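Suturing practice gets its own room at Gisler

The surgical skills lab at Gisler Teaching Hospital has a new suturing room, and trainees have been booking it solid since it opened in November. The room replaces a pair of benches at the back of the old lab, where practice time had to be squeezed in between other classes.

Trainees work on a soft, pale practice surface with a short cut in it and red staining on either side. The basic exercise is the interrupted stitch: needle in on one side, out on the other, then a knot tied and the ends trimmed before moving on to the next one. Black thread is used for the early sessions.

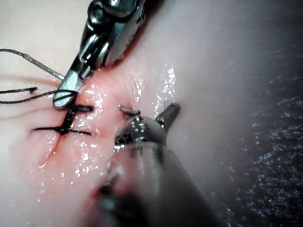

Dwayne Pennington, who runs the skills program, said most people pick up the needle path fairly quickly. The knots take longer.

"They pull too hard on the first throw and the edges bunch up," Pennington said. "Or they leave it slack and it opens again by the time they get to the second. You want the edges to meet and that's all."

Each trainee is asked to log 200 stitches before the final assessment in the spring. An instructor looks over the spacing, the knots and the length of the tails, and stitches that don't pass are taken out and done again. Pennington said the rule about tails causes the most complaints. Cut them too short and the knot can slip, and long ones get caught up in the next stitch.

There are 32 trainees in the current group, up from last year, and the new room has made the schedule easier to manage. Sessions run 70 minutes. The first part is usually spent on loading and handling the curved needle, and the rest on closing a cut from top to bottom.

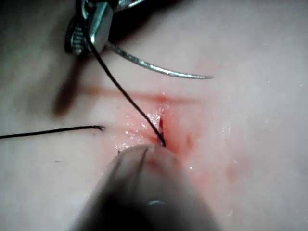 Following the curve is the habit instructors keep coming back to. A needle pushed straight ahead drags on the edge of the cut, so beginners are told to turn it through in one motion and let the shape do the work. Thread management is the other one – a loose strand left lying across the work area has a way of ending up inside a knot.

Cletus Pettigrew, a second-year trainee, said he went through a lot of thread in his first month.

"I was redoing almost everything," Pettigrew said. "Now I can get through a session and keep most of what I put in. My spacing is still uneven at the bottom end."

The practice surfaces are replaced when the cuts become too worn to hold a stitch. The hospital has set aside $1,150 for replacements through the end of the school year, and Pennington expects to spend all of it.

The room is open on weekday evenings and on Sunday from 9 a.m. to 1 p.m. Trainees can reserve a place at the skills lab desk. Evening slots for the next two weeks are full, but there is still space on Sunday – those sessions are unsupervised, and stitches done then can be left in place for an instructor to check the next day.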